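Tendach Scholars Program Opens to Patients Starting Graduate School

23/08/2025

Hi all, Vasilis Jurić here, and I finally get to share the thing I've been hinting at since May! The Tendach Scholars Program is open, and it's for people living with a long-term illness who want to go to grad school anyway.

I did my own master's with a feeding tube and a very patient adviser (thank you, Pernia College), so this one is personal. We're funding 25 students this first round. Each gets two years of tuition help, plus money for the boring stuff – parking at the clinic, a mini fridge for meds, a ride home after a rough infusion.

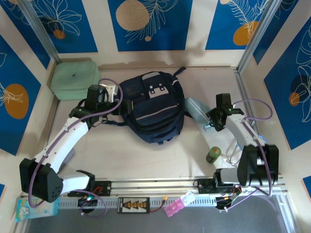
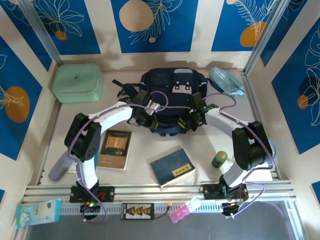
A dark navy backpack and two robot arms, in both photos.

You can study anything you like. When we asked around last spring, 156 patients wrote back, and their plans ran from nursing to poetry to bridge design. I read every single one, mostly at my kitchen table, way past bedtime.

Our friends at the Hoxha Fund are covering the travel grants, and Fendeo is running the application site. You'll need two letters, and one can come from a nurse or doctor who knows you well.

Questions? Write to the Tendach office and ask for me. I'm slow on clinic days but I do answer!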